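Wovthorpe Winter Swap Is Back, and It's Bigger

The Hodurside Winter Swap opens again this March, and we couldn't be happier! Families handed on 2,367 coats, hats and pairs of boots last season, and 88 households have already signed up to bring more. Everything is free, and you don't have to bring something to take something home.

"Kids grow so fast, and good warm things should keep moving," said organizer Salamatu Akpalu.

Doors open at 10 a.m. Gloves are welcome too, in any size. 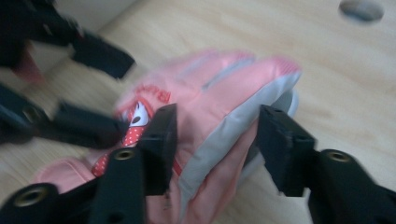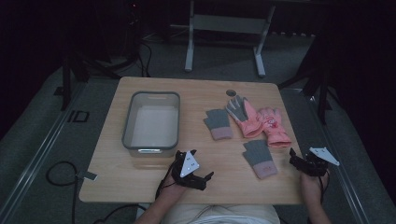 WOVTHORPE, March – Drop-off is at the Baxter Street entrance. For details, ask for Dela Mensah at the front desk.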